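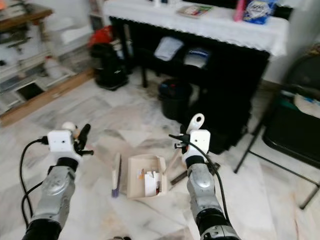

바닥에 놓인 베이지색 트레이를 사이에 두고 뻗은 두 로봇 팔. 뒤쪽으로 레이스 천을 덮은 검은 장이 보인다.

바닥에 물건을 두기 전에 정해야 할 것들

2023년 7월
글 야이라 코르레테이

저는 원래 규정집 읽는 걸 좋아하는 사람이 아니에요. 보드게임을 사도 설명서는 친구한테 읽으라고 넘기는 쪽이죠. 그런 제가 요 몇 달 동안 제일 많이 펼쳐 본 문서가 집 안에서 양팔 로봇을 굴릴 때 지키는 수칙이라니, 편집장도 웃고 저도 웃었습니다. (편집장은 좀 더 오래 웃었어요.)

수칙의 이름은 '아네크(Arneck)'예요. 펜네스(Fenness)라는 작은 연구소에서 쓰는 내부 문서인데, 첫 판은 지난해 11월에 나왔고 지금은 52개 조항이 있습니다. 공장용 안전 기준은 세상에 많잖아요. 울타리 치고, 노란 선 긋고, 사람이 들어오면 멈추고. 그런데 거실에는 노란 선이 없어요. 접이식 의자가 있고, 의자 위에는 뭐가 잔뜩 올라가 있고, 벽 쪽 선반에는 병이 서 있죠. 펜네스 사람들이 골머리를 앓은 게 딱 그 지점이었다고 해요.

작성 책임자인 이드리수 아체암퐁 씨를 만나자마자 제가 물었어요. 집을 싹 치우고 하면 안 되냐고요. 그랬더니 고개를 저으시더라고요.

"치워 놓고 잘되는 건 우리도 다 해 봤어요. 사람 사는 집은 치워 놓은 집이 아니잖아요. 그러니까 규칙도 어질러진 상태를 기준으로 써야 합니다."

그래서 아네크의 1장은 로봇 이야기가 아니라 바닥 이야기로 시작합니다. 이게 저는 정말 재미있었어요! 바닥에 놓인 물건을 세 가지로 나누거든요. '다룰 것', '피할 것', '모르는 것'. 트레이와 그 안에 든 카드 같은 건 작업 전에 '다룰 것'으로 적어 둡니다. 쓰레기통처럼 그 자리에 계속 있을 물건은 '피할 것'이고요. 문제는 세 번째예요. 트레이 옆에 비스듬히 누운 가느다란 막대 하나가 다룰 것인지 피할 것인지 아무도 안 적어 놨다면? 그러면 시작을 못 해요. 작업자가 목록에 올리거나 손으로 집어서 치우거나 둘 중 하나를 해야 합니다.

처음엔 너무 깐깐한 거 아닌가 싶었는데, 현장 기록을 담당하는 콤포트 나르테이 씨 얘기를 듣고 생각이 바뀌었어요. 이분이 정리한 작업 일지가 3,402건이에요. 그중 중단된 건들을 읽어 보면 대단한 고장보다 '바닥에 뭐가 있었음' 쪽이 훨씬 많다네요. 저도 몇 장 읽어 봤는데 "양말(누구 것인지 모름)"이라고만 적힌 날도 있었습니다.

2장은 케이블입니다. 솔직히 분량이 제일 길고 제일 지루해요. 하지만 담당자들이 제일 열을 올리는 장이기도 합니다. 그리퍼 옆으로 나온 선은 팔이 굽을 만큼 여유를 두되, 그 고리가 바닥 물건에 걸릴 만큼 늘어지면 안 된다는 거예요. 말은 쉽죠. 얼마나 늘어져야 '늘어진' 건지를 두고 회의를 일곱 번 했대요. 결국 숫자 대신 동작으로 정했습니다. 팔을 가장 낮은 자세까지 내린 다음, 옆에 앉은 사람이 선을 눈으로 따라가며 끝까지 확인하기. 양팔이면 왼쪽 한 번, 오른쪽 한 번, 그리고 두 팔을 가까이 모은 채로 또 한 번.

늘어진 천에 대한 조항도 있어요. 테이블보 가장자리, 커튼 밑단, 소파 덮개 술 같은 것들이요. 저희 할머니 댁을 떠올리면 사방이 이 조항 위반인데요, 천을 걷어 내라는 말은 없습니다. 천이 드리운 쪽에서 작업할 때는 팔이 지나갈 길을 미리 따로 잡으라고만 되어 있어요. 이 조항을 쓴 피피 야쿠부 씨가 레이스를 꽤 좋아하신다는 건 나중에 들었습니다.

제가 제일 오래 물고 늘어진 건 4장의 '60초 규칙'이에요. 작업자는 시작 전에 60초 동안 아무것도 조작하지 않고 방을 봐야 합니다. 태블릿도 내려놓고요. 해 보면 길어요. 저는 20초쯤 지나서 벌써 주머니 속 휴대전화를 만지작거렸습니다. 그런데 그 뒤로 선반 아래칸이 눈에 들어오고, 장 밑에 뭐가 있는지도 보이더라고요.

물론 이견도 있습니다. 현장 교육을 맡은 아우구스티나 자카리아 씨는 조항이 너무 많다고 봐요. "쉰두 개를 외우는 사람은 없어요. 저는 교육할 때 바닥, 선, 천, 기다리기만 가르치고 나머지는 벽에 붙여 둡니다." 이드리수 씨는 이 말에 동의하지 않는다면서도, 다음 판에서 겹치는 조항을 합칠 생각은 있다고 했어요. 두 분이 제 앞에서 30분 가까이 논쟁하는 바람에 커피가 다 식었습니다.

저는 굳이 편을 들자면 자카리아 씨 쪽이에요. 다만 케이블 장은 한 줄도 안 뺐으면 합니다. 개정판 초안은 올해 11월에 돌린다고 하니, 그때 다시 찾아가서 몇 조항이 남았는지 물어보려고요.

공유 52 · 댓글 7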